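Week 5 notes: Sourdough, starters and why your dough does what it does
Evening bread course, Dimstead Community College
Notes by Vilja Jääskeläinen

Right, a few of you asked for last week's stuff written down properly, so I've folded it in with this week's. Bring an apron, a tea towel and a jar with a lid that you don't mind losing to a classmate.

Where we got to

We finished last week with everybody's starter on the bench and a fair bit of worry in the room. Most of the worry was about smell. A young starter goes through a pongy stage (mine smelled like gym socks for two days and then like green apples) and that's the bacteria sorting out who gets to live there. Keep feeding it. If it goes pink or orange, or grows fur, bin it and I'll give you a spoonful of mine.

The basic feed, for the people who missed it: one part starter, one part flour, one part water, all by weight. Cups are useless for this. Flour settles in the packet, and one person's cup can be a good deal heavier than the next person's. Buy cheap digital scales and you'll use them for everything.

What's living in the jar

There are two lots of creatures in there, wild yeasts and lactic acid bacteria. The yeasts make most of the gas. The bacteria make most of the sour. They like slightly different conditions, so you can push your bread one way or the other. A warm, wet starter fed often tends to come out mild and milky. A stiff one left in a cool spot leans towards vinegar. I like mine on the mild side, my husband likes his to take the enamel off his teeth, so we keep two jars in the fridge door and label them.

Temperature is the thing I bang on about most. At 21 degrees my dough takes all morning and half the afternoon to get where I want it. In February, with the kitchen like a sauna, the same dough is ready before I've finished the crossword. The recipe can't know what your kitchen's doing, so treat the times in it as a rough guess and look at the dough.

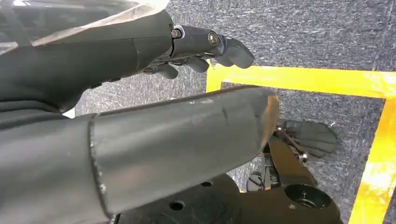
Ritva Miettinen thinks I'm too relaxed about this and would like it noted that she got nowhere until she started writing down the temperature of her water, her flour and her kitchen every single time she baked. She did that all through winter and her loaves are lovely, so fair enough! If you're a notebook person, do it Ritva's way. Three columns and a line for how it turned out. I'm not a notebook person, but I've pinched her page layout and there's a copy on the back of the Week 6 sheet.

Flour

Plain flour will make bread, just a flatter and softer loaf than you're probably after. Bakers flour or strong flour has more protein, and protein is what gives you gluten, and gluten is the stretchy net that holds the bubbles in. Look on the side of the packet. I want to see something over 11 per cent for a tall loaf.

Wholemeal is thirstier than white. The bran soaks up water slowly and keeps at it for ages, so a wholemeal dough that feels like soup when you first mix it can be quite well behaved half an hour later. Don't chuck more flour at it straight away! Go and have a cuppa. Rye is another animal again, sticky from beginning to end, and we'll give it a whole evening near the end of term.

The dough we're making tonight

This makes one decent loaf.

Bakers flour, 500 g
Water, 390 g
Active starter, 100 g
Salt, 10 g

Mix the flour and water until there are no dry bits, then cover and leave it for 30 minutes. Squidge in the starter, then the salt. It'll feel as though it's falling apart when the salt goes in, then it comes back together under your fingers.

That's a fairly wet dough. If it's your first go, hold back a splash of the water and add it only if the dough feels tight. Esko Lahtinen used the lot last term and ended up with something he could have poured, although it baked into a very nice focaccia and he's been making it that way on purpose ever since.

Folding

We don't knead this one. Wet your hand, reach under the far side of the dough, pull it up until it resists and fold it over the top. Turn the bowl a quarter and go again, until you've been all the way round. Rest it for half an hour and repeat. I do four rounds, sometimes five if it's looking slack.

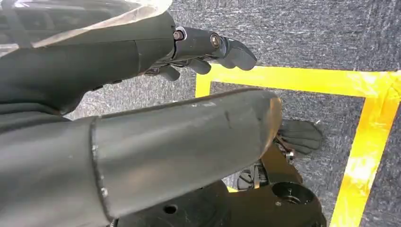
You'll feel the change by the third round. The dough starts out shaggy and tears if you rush it, then it goes smooth and holds itself up a bit in the bowl. After the last fold, leave it alone until it has grown by about half, with a domed top and a few bubbles at the sides. It should wobble when you shake the bowl. Doubling is too far for this one, at least in my kitchen - it goes slack and spreads on the tray.

Shaping and the fridge

Tip it out on a lightly floured bench, pull the edges into the middle, flip it over and drag it towards you so the skin tightens. Into a floured basket or a bowl lined with a tea towel, seam side up, cover it and put it in the fridge overnight. Cold dough is much easier to score and the flavour's better too.

Bake it straight from the fridge in a lidded cast iron pot you've preheated at 240 degrees. Lid on for 25 minutes, lid off for another 20 or until it's darker than you think it should be. Then let it cool before you cut it, at least an hour. I know.

For next week

Bring your loaf, or what's left of it, and we'll cut them all open and compare the crumb. Aleksi Niskanen has offered butter. Feed your starter the morning of class so it's lively by the evening, and have a read of the handout on scoring. If you've lost it, there are spares in the tray by the door.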